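Juvby Small Motorcycle Spec Sheets

README for the cleaned listing set

What this is

A set of spec sheets for small motorcycles, mopeds and light cargo bikes, copied out of supplier listings and put into one table. There are 369 rows. Each row is one model as one supplier listed it, so the same bike can turn up more than once under different names. We left those in and linked them with a group number.

The table was put together by Juvby for a parts-fitting tool. We needed tire sizes, brake types and tank capacity in a form a program could read, and supplier pages don't come that way. Other people asked for the table, so it now has its own folder and this file.

Last edited 14 Apr 2023.

What's in the folder

listings.csv – the main table, one row per listing
groups.csv – which listings we think are the same bike
units.txt – every unit spelling we met and what we changed it to
raw/ – the listing text as it was copied, one file per row
notes/ – working notes from checking, not tidied up
CHANGES – what moved between versions

The file names in raw/ match the row_id column. If a value in the table looks wrong, open the raw file first. Quite often the supplier wrote it that way.

Where the listings came from

The rows come from three suppliers' catalogues: Prurkemeo, Vasiliu and Pedier. Prurkemeo sells mostly step-through bikes and mopeds. Vasiliu has the off-road and dual-purpose models. Pedier is nearly all cargo bikes and three-wheelers, and its pages are the longest and the least consistent.

Copying was done by hand in December from the public pages. Nothing behind a login was used. Prices, phone numbers, email addresses and shipping terms were removed before the text went into raw/. Photos from the listings are not included and we can't supply them.

Columns

row_id – a number, never reused
supplier – prurkemeo, vasiliu or pedier
model_name – as listed, with extra spaces removed
engine_cc – displacement in cubic centimetres
cooling – air, liquid or blank
start – kick, electric, both or blank
dry_weight_kg – kilograms
load_kg – rated load in kilograms
clearance_mm – ground clearance in millimetres
tank_l – fuel tank in litres
front_tire, rear_tire – size as text
front_brake, rear_brake – drum, disc or blank
climb_deg – climbing ability in degrees
top_speed_kmh – kilometres per hour
group_id – links to groups.csv
flag – see below

Blank means the listing didn't say. A zero is a real zero from the page, and there are a few of those in climb_deg that we don't believe either, but they stay as written and carry a flag.

Tire sizes are kept as text on purpose. Suppliers mix the old inch style (2.75-17) with the metric style (90/90-18), and there is no clean way to turn one into the other without knowing the rim. The parts tool has its own lookup for this. It isn't part of this folder.

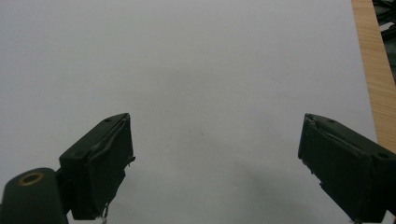
Weights gave us the most trouble. Some pages give dry weight, some give curb weight, and some just say weight. Where the page said dry or net, the number went into dry_weight_kg. Where it said curb, the number was left out of the table and you will have to go to the raw file for it. Where it only said weight, we used it and set the flag to W.

Climbing ability is nearly always given as a minimum, with a greater-than sign in front. Several pages had the sign mangled into web code. We dropped the sign and kept the number, so read climb_deg as "at least this much, according to the seller".

Flags

A row can have more than one. The letters are run together with no space.

W – weight type not stated
T – front and rear tire sizes look swapped
B – brake type differs between the page heading and the page body
C – climb value missing a unit or not believable
S – speed given in miles, converted by us
L – load given per axle or per passenger, not for the whole bike
D – likely duplicate of another row
X – do not use, kept only so the numbering holds

There are 8 rows marked X. Most were spare engines listed as if they were whole bikes.

How it was checked

Each row was typed once and then read back against the raw text in a separate sitting. Where the two didn't match, the raw text was read a third time and the table corrected. After that we ran simple range checks: dry weight against engine size, rim size against tire size, tank size against type of bike. Anything out of line was looked at again. If the table matched the page, it was flagged and left.

We have not measured any of these bikes. Everything here is what a seller said about its own product.

Known problems

Model names are unreliable. Pedier uses one name for a two-wheeler and for the three-wheeler built on the same engine. Check load_kg before you assume which is meant.

One Vasiliu listing gives a load of 3000 kg for a three-wheeled carrier. It's what the page says. We think a zero got added, but there was no second page to compare with, so it has flag L and a line in the notes.

Engine size is sometimes the sales class and sometimes the true displacement. A bike sold as a 125 might be entered as 125 on one page and 124 on the next. groups.csv allows for this. Your own matching may not.

The start column is weak for Prurkemeo. Their pages often show an electric starter in the options list without saying whether it comes fitted. We left these blank.

Nothing in the table tells you whether a bike can be registered where you live. Lighting, emissions and frame plate rules are different from place to place and the listings say very little about them.

What it's good for

Fitting lookups, rough comparisons between classes of bike, testing a program that reads messy spec text. The raw files are handy for that last one because the answers are already in the table.

It is a poor guide for buying. The listings were a few months old when this version was finished and models get changed without a change of name.

Reading the file

listings.csv is UTF-8 with commas and a header row. Text with a comma inside it is in double quotes. Decimal points are points. If you open it in a spreadsheet, set the tire columns to text first, or some programs will read 2.50-17 as a date or a sum and you'll lose the sizes.

Sort order is by row_id and means nothing beyond the order we did them in.

Use and sharing

You may use, copy and change the table for any purpose. Please keep the name Juvby with it and say so if you have changed values. The raw text was written by the suppliers and is included only so the table can be checked against it. Don't republish it as your own catalogue.

Corrections

Send the row_id, the column, the value you think is right and where it comes from. A photo of the frame plate or a page from the owner's manual is best. A different seller's listing isn't enough on its own, but we will add it to the notes.

Corrections go in with the next version and are listed in CHANGES. Row numbers don't move. If a row has to go it gets an X – the number is not given to anything else.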